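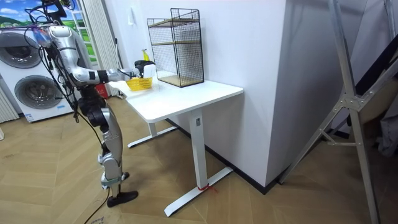

Chapter 2
Learning a Reach from Recorded Motion

A humanoid robot that works at a table has to solve two problems at once. It must bring its hand to the right place, and it must stay balanced on its feet while the arm is stretched out. Most of this book treats the two separately. In this chapter we look at a method that learns them together.
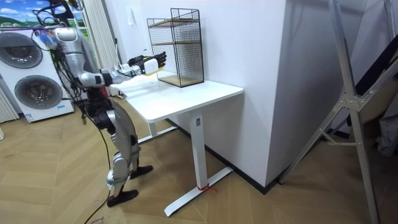
The method is called imitation learning. A set of recorded motions, each paired with what the robot's sensors measured at the time, is used to train a policy. The policy takes the current measurements as input and gives the next joint positions as output. The Hircombe data set, used in the exercises, holds 815 recorded reaches over a desk.

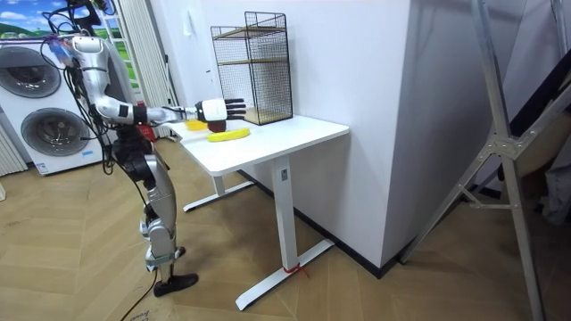 Siu-fong Chou objects that recorded reaches teach a robot only the desk it was recorded at, and that a policy should be tested with the desk moved before any success rate is printed. We take up her point in Section 2.4, where the desk height is changed between trials.

Small errors matter most near the tabletop. A hand that is slightly low will press on the surface, and the force travels back through the arm to the legs.

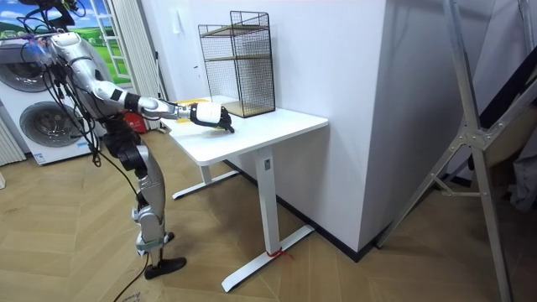

Section 2.1 defines the policy and its inputs. Section 2.2 covers training, with a worked case of 2000 steps. Readers who know regression well can start at Section 2.3.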